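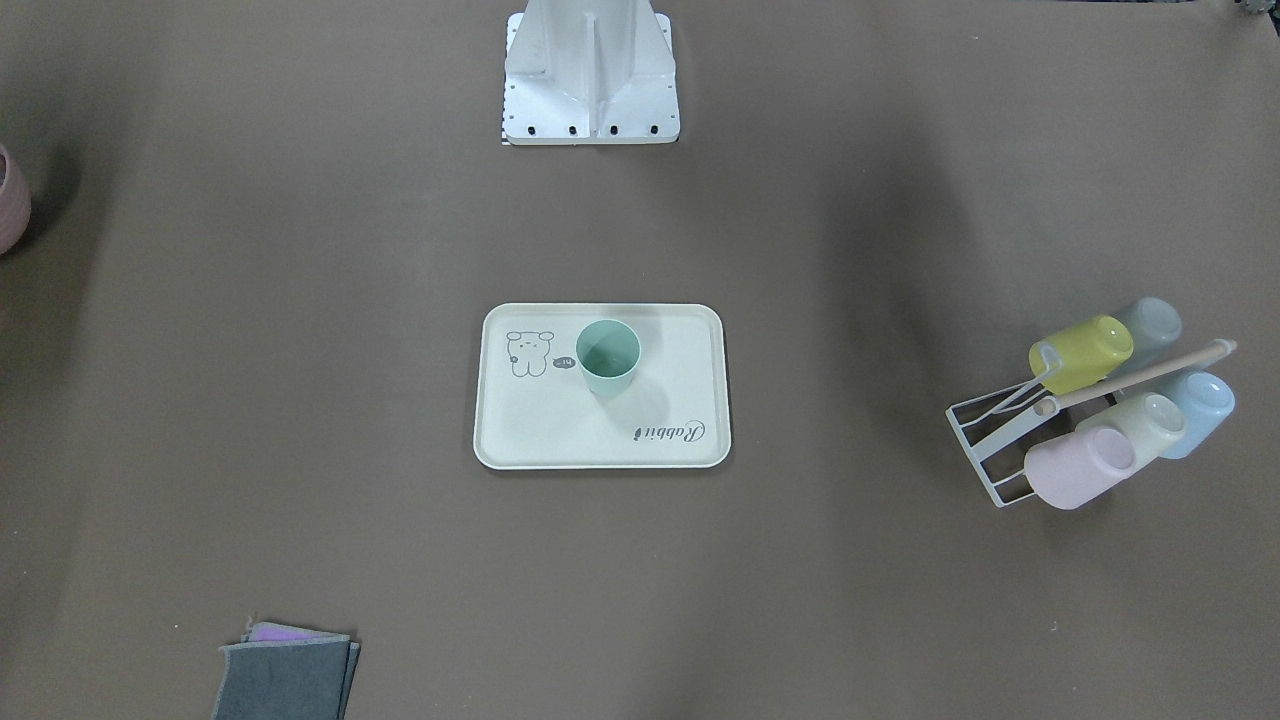 Vol. 12, No. 5 – Page 34

The tray comes back

For years the lunch tray was on its way out. Offices closed their canteens, cafes switched to paper bags, and families ate off their laps. Now shops in Tatosbridge say trays are selling again, and mostly to people who live alone.

Himemau, a housewares store on Cronin Street, stocked two kinds of tray when it opened. It now gives them a full wall. Last year it sold 3,433, up from 1,395 the year before. June was the best month, when the students moved out and the new tenants moved in.

Small apartments explain a good part of it. Many of the newer units near the station have a counter and no room for a table. A tray holds a plate, a glass and a phone, and it goes back on the shelf when dinner is over. Plastic ones are the usual choice. They are light and cheap, and they wipe clean.

Plain colors used to lead. Buyers now ask for line drawings, cartoon animals and short printed words, the sort of thing once kept for children's dishes. The people buying them are mostly in their twenties and thirties, and they tend to pick one and keep it.

Wood still has its followers. Clarex, a workshop on the edge of town, makes a birch tray with cut-out handles and sells more than 900 a year, many as wedding gifts. It needs oiling twice a year and should never go in a dishwasher – a rule that owners break often, judging by the repairs bench.

A few points for anyone shopping. Measure your largest dinner plate first. Look for a rim high enough to stop a sliding cup. Check the underside too, as a smooth base will skate across a glass tabletop. Rubber feet cost very little and can be stuck on at home.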